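Garment folding policy from hand-held gripper demos: 500 clean ones or 2,919 messy ones?
Posted by Ksawery Sadowski, July, 11:40 pm

Quick one, hopefully. Master's project, second half, supervisor overseas until next term so I'm asking you lot.

Setup is two hand-held grippers, one per hand, person folds clothes on a bed and makes piles. No arm at collection time. Poses come out of SLAM on the wrist video, then we train a diffusion policy on relative end effector actions and run it on the two-arm bench at Grandbridge. Nothing exotic.

We have 2,919 demos that survived the SLAM filter (started with a bit over 4,000, lost the rest to tracking dropouts, mostly white doonas and blank walls). 6 homes. Folders were whoever we could rope in, so the style is all over the shop. Some people do the sleeves first, some fold in half lengthways, one bloke sort of rolls everything.

Then there's a subset of 500, which I call the Nowicki set because it was all done at the Nowicki place, one folder, one method, same order every time. Sleeves in, thirds, onto the pile.

Here's my problem. Policy trained on the 500 beats the policy trained on everything. Bench results, same garments, same start poses, and it isn't close. Full set version grabs a sleeve, hovers, lets go, grabs the hem, hovers. Small set version just gets on with it. I was all ready to write a chapter on how more homes = better and now I've got the opposite result.

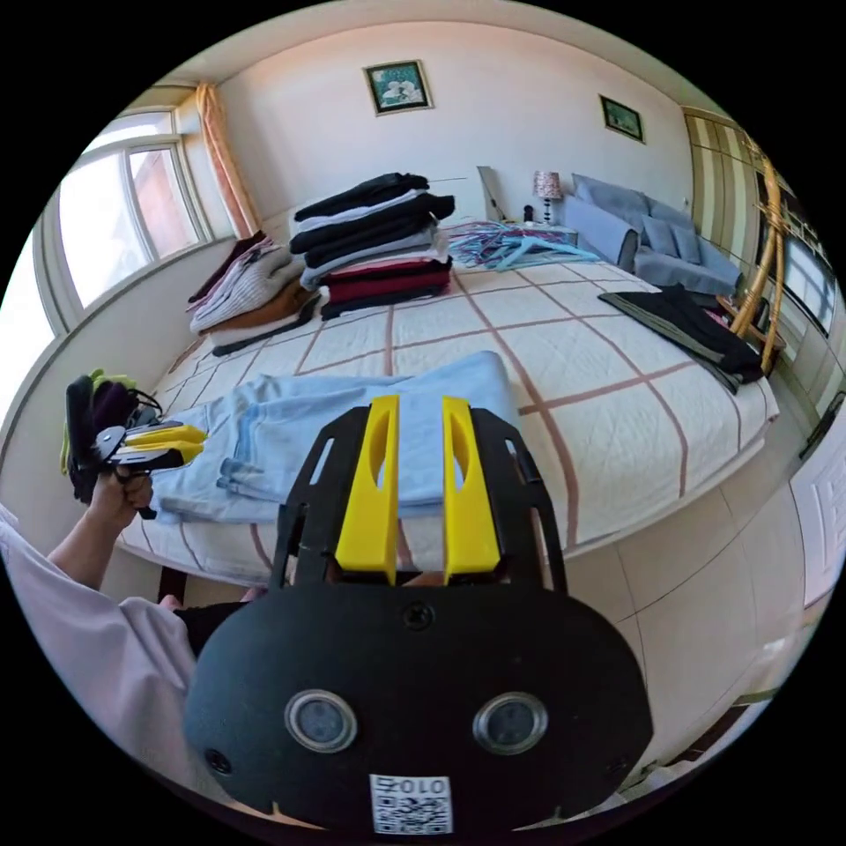 Light-blue garment on the near edge of the bed, finished piles up by the headboard.

That's the sort of view the policy gets, one stream per hand. Same encoder for both runs, same number of gradient steps, action horizon unchanged. I did check the latency compensation, it's the same in both configs. Haven't touched the gripper width calibration between runs either.

So, is the result real or have I stuffed something up? And if it's real how do I write it up without it looking like I wasted months of collecting? Cheers in advance.

takeck_tam
July, 6:15 am

Real, I reckon. At least partly. Few things, typing this before the bus.

You've changed two things at once. Full set = more homes AND more folders. The Nowicki set has one of each. So you can't say anything about diversity of places, only that the lot mixed together did worse. Need to split them. Have you got any folder who did more than one home? If yes, train on that person only, multiple homes, matched to 500 demos. If the hover goes away it was the folding style and your homes chapter is still alive.

The hovering sounds like strategy mixing to me. Diffusion can represent more than one mode, fine, but each new action chunk gets sampled fresh, and if the garment looks the same under "sleeve first" and "lengthways first" you can get one mode now and the other next chunk. Policy has no memory of what it decided. We had exactly this at Takeck with towels, and a towel has far fewer ways to be folded than a jumper. What helped:

- longer executed chunk, so it commits
- a bit more observation history (helped less than I hoped)
- conditioning on a folder ID, then fixing the ID at test time

The last one was the big win and it's about a day's work. Just a learned embedding per folder concatenated to the obs features. Keeps all your data too, you don't have to bin anyone. Pick the best folder's ID at rollout. Do this before you do anything else.

Also "same number of gradient steps" is a trap. Your 500 run has seen each demo nearly 6 times as often as the full run. Might simply be undertrained on the big one. Match epochs as well and report both. An examiner WILL ask.

Also also, same start poses on the bench is good but whose start poses? If you laid the garments out the way the Nowicki folder does, you've tested in distribution for one policy and not the other.

Ksawery Sadowski
July, 7:02 am

Bugger. Yes I laid them out from the Nowicki videos. Hadn't thought of that at all.

One folder did two of the homes, but there's only a couple of hundred demos from the second one. Will check if that's enough to be worth it. Folder ID is easy, we logged it.

nutmont_garage
July, 9:30 am

just use more data, 2,919 isn't many for cloth. scale fixes this stuff

takeck_tam
July, 9:48 am

He's already got more data and it got worse, that's the whole thread mate.

Priya_L
July, 1:20 pm

Agree with Tam on nearly all of it, adding the bits I'd want as somebody who marks these.

Don't write it up as "small beats big". Write it as a question about consistency of demonstrations and then show the ablation. Four runs gets you most of the way:

single folder, single home
single folder, both homes (same demo count, even if that means dropping every run down to match)
all folders, all homes, no ID
all folders, all homes, with ID

Same eval on each. Randomise the starting layout, get someone who hasn't seen the videos to throw the garments down, and take a photo of each start so you can reset to it for every policy. Interleave the policies as well, don't run all of one in the morning and all of another after lunch. Light shifts, grippers drift, you get tired and start resetting things generously. I've done it.

Score it in stages too (grasp, first fold, final fold, on the pile). Plain success/fail hides the thing you noticed. The hover is your most interesting observation, so measure it. Number of regrasps before the first fold would do, or time to first commit.

On the stack placement I'd be a bit careful. In your picture the piles are well away from where the folding is, at the far end of the bed, and the wrist view gets a lot of bed and background along with the garment. If your bench has no headboard end and no room behind it, the policy may be leaning on cues that aren't there at test time. The one-home set could go either way on that. Worth one rollout batch with the pile location moved, just to see.

And no it's not wasted. A mixed set with folder labels and a clear failure mode is more use to people than another clean set. Say how many you lost to tracking and why, hardly anyone reports that and white bedding is a pain for everybody.

Ksawery Sadowski
July, 10:55 pm

Legends, both of you. Folder ID run is going now. Matched the epochs so it'll be a while. First checkpoint regrasps less by eye but I've learned my lesson about by eye. Will do the interleaved eval with fresh layouts and post teh numbers here, might be a few weeks, the bench is booked.

Tam, what embedding size did you use? I went with 16 for no reason.

takeck_tam
July, 11:10 pm

8. Also for no reason.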